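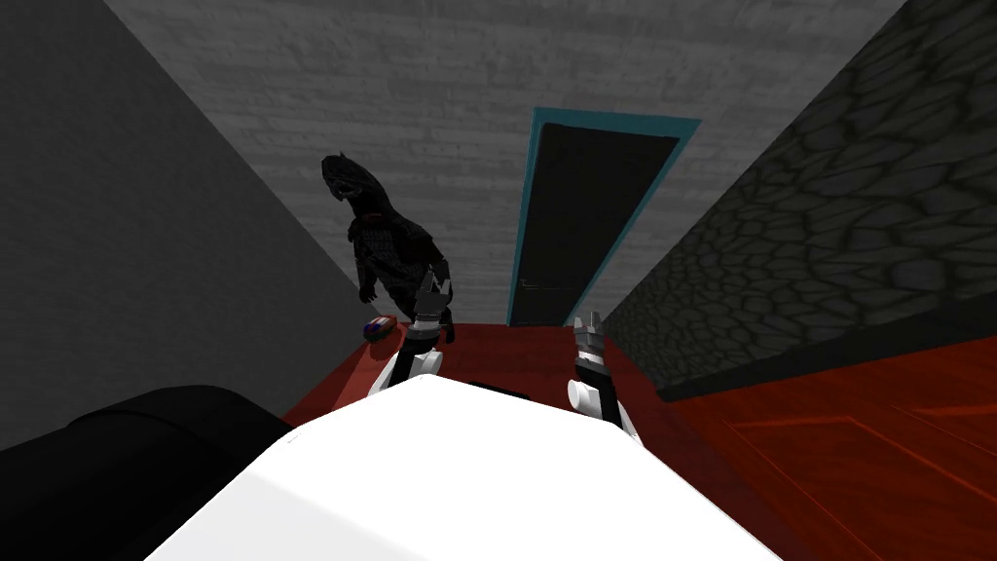 글 네르미나 토도로바 (음반 칼럼니스트, 소리시 낭독회 진행)

샤피크 시크데르 씨를 만나려고 아침 열 시에 그레네드소프에 도착했는데, 제가 한 시간이나 일찍 간 거였어요. 메일을 잘못 읽었더라고요. 다행히 그는 벌써 나와서 봉투에 속지를 끼우고 있었고, 저한테도 한 묶음을 쑥 내밀었습니다. "손 놀리면서 얘기하는 게 편하죠?" 그렇게 인터뷰가 시작됐어요.

시크데르 씨는 카세트와 소량 제작 LP만 내는 레이블 '털리'를 혼자 꾸립니다. 이번에 나온 건 스네자나 골로브의 소리시 모음 "우르코브포르트"예요. 자음만으로 이어지는 낭독, 숨을 들이마시는 소리, 종이를 입술에 대고 부는 소리가 양면에 빼곡합니다. 저는 B면 세 번째 곡을 듣다가 버스에서 두 정거장을 지나쳤어요!

"원본은 릴 테이프 여섯 개였어요." 그가 말했습니다. "상자에 곡명이 하나도 없고 연필로 숫자만 적혀 있었죠. 스네자나한테 전화했더니 자기도 순서를 모르겠대요. 그래서 둘이 처음부터 다 들었습니다. 밥도 안 먹고요."

몇 장을 찍었느냐고 물었더니 171장이라고 합니다. 왜 하필 그 숫자냐니까 한참 웃더군요. "원래 600장을 생각했는데 표지 종이값을 보고 마음을 접었어요. 창고에 있던 회색 판지를 재단해 보니까 딱 171장이 나오더라고요. 무슨 뜻이 있냐고 묻는 메일이 제일 많이 와요. 수비학 얘기까지 하시는 분도 있고." 표지에는 흐르보예 켈멘디가 새긴 목판이 찍혀 있고, 번호는 안쪽에 연필로 적습니다. (제 건 44번이에요. 자랑입니다.) 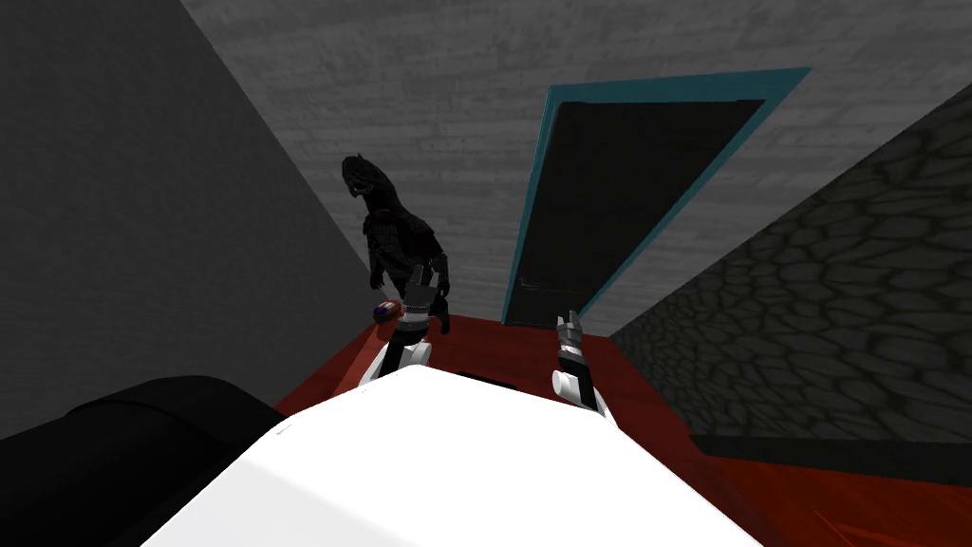 가격 얘기도 빼놓을 수 없죠. 요즘 이쪽 음반은 나오자마자 되팔리는 일이 많잖아요. 지난번에 낸 "와냐마"는 중고 사이트에서 몇 배가 됐다고 들었거든요. 그 얘기를 꺼내자 시크데르 씨 표정이 좀 굳었습니다. "듣고 싶은 사람이 못 듣는 건 싫어요. 그래서 이번엔 카세트를 따로 만들었어요. 서명도 번호도 없고, 떨어지면 또 복사할 거예요. 소리는 같습니다. 음, 거의 같아요. 테이프니까 쉭쉭거리긴 하죠."

그 쉭쉭거림을 지우자는 말은 없었을까요? 마스터링을 맡은 암라 페리치와 그 문제로 꽤 다퉜다고 해요. "암라는 깨끗하게 하고 싶어 했고 저는 그냥 두자고 했어요. 스네자나가 와서 듣더니 그 잡음도 자기가 읽은 거라고 하더라고요. 암라가 졌다고 커피를 샀어요."

저는 이런 작품을 집에서 어떻게 틀어야 할지 아직도 좀 헤매는 편입니다. 설거지하면서 들으면 미안하고, 각 잡고 앉으면 졸리고요. 그랬더니 그가 설거지가 좋다고 딱 잘라 말했어요. "물소리랑 섞이면 더 좋습니다. 저도 첫 검수반은 부엌에서 들었는걸요."

털리의 다음 음반은 3월에 나옵니다. 타자기 소리와 이중창이라는데 작가 이름은 끝까지 안 알려 주네요. 레이블 소식지를 받아 보는 사람은 이제 2,000명이 넘고, 예약 주문도 거기서 먼저 받는다고 합니다. 저는 남은 속지를 마저 끼우고 점심을 얻어먹었어요. 렌틸콩 수프였고, 아주 짰습니다.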